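April 7, 2022
Kandent hand-held gripper pair, evaluation unit, entry 3
Written up by S. Seyoum, with notes from K. Bech

Continuing from the March entry. Rigid parts and the cable bundle are finished and written up there. Today was soft goods only. Jescombe want an answer on whether we buy two pairs or extend the loan, so I am keeping the purchase points separate at the end.

Setup unchanged. Both grippers zeroed on the same reference block before the start and again after lunch. Left unit drifted slightly on the opening reading between the two checks, right unit did not. Drift is inside what the Kandent sheet allows, but it is always in the same direction, so I have asked Ragnheiður to plot all the zero checks since delivery.

Test plan for knits was 40 picks per operator, Kaj first, then me. Each pick is grasp, lift clear of the board, hold, pass to the other hand, set down. A pick counts as failed if the fabric leaves the jaws before it is meant to, or if the operator has to let go and regrip. Kaj failed 14. Mine are not complete: I stopped partway through to change a jaw pad and would rather redo the set than splice two halves.

Almost all of Kaj's failures were in the handover and very few in the first grasp. The jaws close well on a folded edge. They do poorly on a single layer lying flat, where the front corners push the fabric ahead of them before they bite. Coming in from the side and taking the fold works better than coming straight down. Kaj had settled into this by the end of his set, so his numbers are not evenly spread and should not be quoted as one rate without saying so.
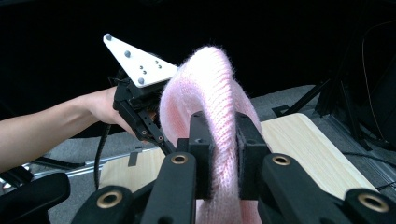 Pink knit held at the folded edge, second gripper at left.

Once the fold is in the jaws it stays there. Pull tests with the spring gauge, same item, same grip: no slip at the loads we care about. With the fabric bunched the grip is less repeatable, as the thickness between the jaws differs every time and the opening reading means little. Anyone using the opening signal to decide whether something is held should set the threshold per item. The default threshold in the Relach software reported "empty" on thin fabric that was plainly held.

Wear: loose fiber collects on the inner jaw faces and has to be brushed out. Tape lifts it, but leaves the pads tacky, so use the dry brush. Linkage play checked by hand at the pivots, nothing I could feel. Kolbrún will put the dial gauge on it before the units go back or get paid for.

Ergonomics: wrist gets tired on the left side first for both of us. Cable weight is part of it. Routing the cable along the forearm with a loose strap helped Kaj; I found it got in the way when crossing hands.

Logging: 1129 files on the drive at end of day, all sessions since delivery. Three from today will not open. They all come from just after the pad change, when I restarted the logger without closing the session first. Logged as operator error, although the software could have warned me.

Purchase points for Wendy
Price quoted by Kandent covers grippers, chargers and one spare pad set. At our rate of pad use one set is too few. Ask for three.
Software license is per workstation. We need it on two.
Repair goes through Ásgeirsdóttir, who have not yet given a turnaround time in writing.
My view so far: buy one pair, keep the second on loan until the handover tests are done.

Open
Repeat my knit set from zero with new pads.
Handover test with the receiving jaws turned 90 degrees to the fold.
Ask Relach if the threshold can be stored with the item name.
Weigh both cables.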